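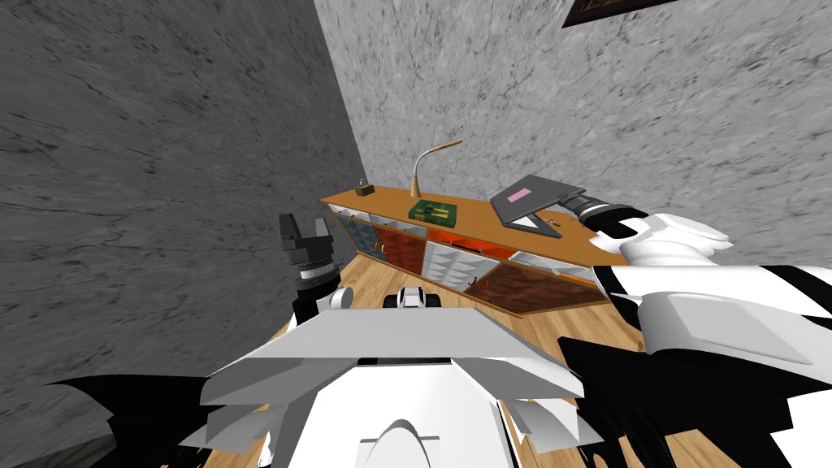

Compressed air is a waste of money and all it does is move the dust to the back of the shelf, according to a reader's comment on my last gaming corner post, and I have to say I've come around to about half of that. So let's do the whole thing again, properly this time: dust, cables, crumbs, headset gunk and the chair. All of it from somebody who has put about 170 hours into Clasari since the winter and eaten dinner at the keyboard for more of them than I'd like to admit.

Updated June 2018, with the headset part rewritten and the bit about vinegar taken out (sorry to everyone who tried the vinegar).

Dust first

Shut the computer down all the way and pull the plug. Not sleep mode, please! Carry it to the garage or the back step if you can lift it. Mine weighs as much as a sack of potatoes, so I bend at the knees and complain the whole way.

A soft paintbrush does most of the work. I use a two inch one, the cheap kind with the pale bristles, and it never goes near paint. Brush the front vents, then the filter at the bottom if yours slides out. Filters can be rinsed under the tap and left overnight on a towel. Don't put one back damp.

Now the canned air. I still use it for the heat sink, where the brush can't reach, but in short puffs and with a finger holding each fan still so it doesn't spin like mad. Keep the can upright. If you tip it, cold liquid comes out, and you don't want that anywhere near your graphics card. A can lasts me through to July if I brush first, and barely one cleaning if I don't, so the commenter and I can meet in the middle.

My machine was running at 78 degrees (Celsius, that's how the little monitor program shows it) during the big siege nights at Wimesgate, with the fans howling so loudly my guildmates asked if I was vacuuming. After a cleaning it dropped enough that I could hear footsteps in the game again. Your numbers will be different. Write yours down before you start so you have something to compare.

Keyboards and crumbs

Take a picture of your keyboard before you pull the keys off. I skipped that once and spent a whole evening with the bracket keys swapped, wondering why my map wouldn't open.

For a mechanical board: pull the caps with a wire puller, drop them in a mixing bowl with warm water and a squirt of dish soap, and swish. Leave them for half an hour and rinse in a colander, the fine one, or you'll be fishing the Escape key out of the drain. Dry them stem side down on a dish towel until the next day. Water hides up inside the stems.

While they dry, turn the board over and tap it on the back over some newspaper. Go between the switches with that same dry paintbrush. For sticky spots I use a cotton swab with a little rubbing alcohol, barely wet.

If your board has the rubbery kind of keys that aren't meant to come off, leave them on. A strip of masking tape, folded sticky side out and run between the rows, picks up a surprising amount of toast.
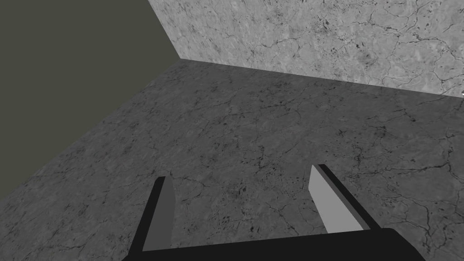

Mouse feet get a ring of gray muck around them after a while, and it makes the pointer feel slow and draggy. I blamed my internet for weeks. Scrape it off with a wooden toothpick (metal will scratch) and wipe the pad too. Cloth pads can go in the sink with cool water and dish soap, then flat on a rack to dry. I wouldn't machine wash one. I did, and it came out shaped like a potato chip.

Headsets

My Femano headset has those soft fake leather cushions that start flaking if you so much as look at them. I used to go at them with disinfecting wipes after every session and I'm pretty sure I made it worse. Now it's a cloth wrung out in plain water with one drop of soap, a second cloth with just water, and then onto the hook to dry. That's all they get. For the foam over the microphone, slip it off, squeeze it in soapy water, rinse, and give it a full day.

If the cushions are already shedding on your ears, stop nursing them. Replacements usually pop on with a bit of stretching. I got mine from the parts counter at Babić, and they let me try the fit before I paid, so take the headset along if you have a shop like that.

Cables

Zip ties look lovely until you have to swap one cord. Use the hook and loop kind, or cut strips from the cuff of an old pair of tights, which sounds silly but they hold well and they're soft. Label both ends of everything with masking tape. I write the name on one side and fold it over like a flag. Power cords go down one leg of the desk, everything else down the other.

Leave some slack behind the monitor if yours swivels. I pulled mine tight and neat, turned the screen to show my sister a boss fight, and yanked the picture right out. Black screen, dead character, lost loot.

The chair

Vacuum the seam where the back meets the seat with the skinny attachment. Tip it over and cut the hair out of the wheels with nail scissors, going slowly. If it squeaks, tighten the bolts underneath before you reach for any oil. Two of mine had worked themselves nearly all the way out, and a turn or so with the hex key fixed the squeak I'd been putting up with all season.

Next time I'm doing controllers, including the sticky trigger question that keeps coming up in the comments. If you've got a trick for getting soda out of one, leave it below before I write that part!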